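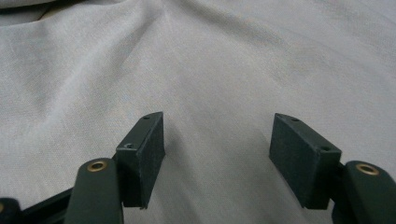

Skarnov workshop members build hand-held grippers for cloth project

2 min read

February | Staff report, Whiteley

Members of the Skarnov shared workshop in Whiteley have started trying out a pair of hand-held grippers on laundry, the first part of a home-scale robotics build they call Flarneo.

The grippers are worked by a person, one in each hand. The plan is to record how people handle clothing with them and use the recordings later to teach a pair of robot arms the same job. The arms are a separate project, named Turkora, and have not been started.

Five members are working on the build. They set a limit of $249 for parts on the first pair of grippers and have kept to it so far, mainly by making what they can in the workshop and buying only cable, screws and small hardware. Labor is not counted. Neither is the spool of filament that was ruined when someone left it by the sink over the holidays.

Most of the work since then has gone into the fingers. Cloth is harder to pick up than a block or a cup, and a finger that closes well on a folded hem can slide straight over a flat sheet. The pads screw on, so a different shape can be tried without taking the whole linkage apart. Members have asked for the screws to be kept to one size, after an evening lost to looking for the right driver.

Practice takes place at a wood-grain table on the carpeted side of the workshop, with plain clothes and sheets brought from home. Cables are the main complaint. They run from the grippers down to the floor, and a person folding a shirt has to keep them clear of the cloth while reaching across – something the group wants to fix with clips along the forearm before the next round.

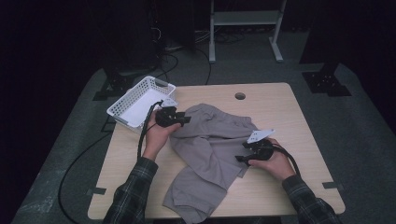

Bautista Saavedra said the group would stay with folding for now, although some members had wanted to move on to zippers and buttons. A shirt gives you enough trouble, Saavedra said, and the recordings are only useful if the person doing the work has stopped thinking about the tool.

Drawings for the fingers will be shared with other workshops once the pad shape is settled. The linkage drawings are further off, as two of the pivots are still being moved.

The Flarneo group meets at 7 p.m. at Skarnov, and visitors may try the grippers when the table is free. Sleeves should be rolled or buttoned at the cuff. Anyone with old T-shirts to spare can leave them, washed, on the shelf inside the door.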